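Hello! I'm Kylie, and I'm looking for two more people to join us at Drosside for the winter, sorting and listing secondhand bedding and small household bits. It's part-time, paid, and very friendly, and you don't need any shop experience at all (I came from a dentist's reception and I'm still here).

We take in house clearances, mostly from Naqvi and the villages out that way, and everything has to be looked over, washed if it needs it, measured, photographed and put on the website. We've got 3,159 things listed at the moment and a back room with plenty more waiting, so there's no danger of you running out of work! 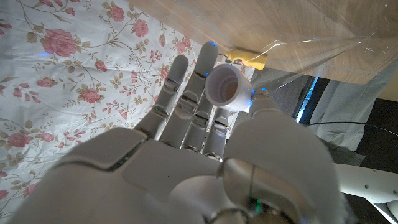

Bedding is my favourite part of the job and it's where I'd start you off. You'd learn to tell a double flat sheet from a king without unfolding the whole thing, where to look for thin patches, and how to write a listing that somebody can find. "Floral sheet" is no good to anyone. I'd much sooner read "white sheet, pink roses, thin olive-green and brown vines, tiny beige and pink blossoms in between", as people are very often hunting for the same print they had as a child and they do remember the vines. Same with the small white bits: say whether a cup is glossy, and mention the ridge inside the rim if it has one.

Shifts are 3 hours, starting at 10 in the morning, and you can do up to three a week. We're busiest in December, so I'd love you to be around for at least part of that. There's a fair bit of standing and some lifting, though the heavy boxes go on the trolley. The kettle is always on and Szu-yu brings in her sesame biscuits more often than is good for us.

You'll need decent spelling, clean hands and a bit of patience with fitted sheets. If you can iron, wonderful, but I can't really, so I won't be testing you.

To apply, just drop me or Szu-yu Leung a few lines at the Drosside counter, next door to Dollden. Tell us when you're free, and describe one thing in your house as if you were selling it. No CV needed, a page is plenty.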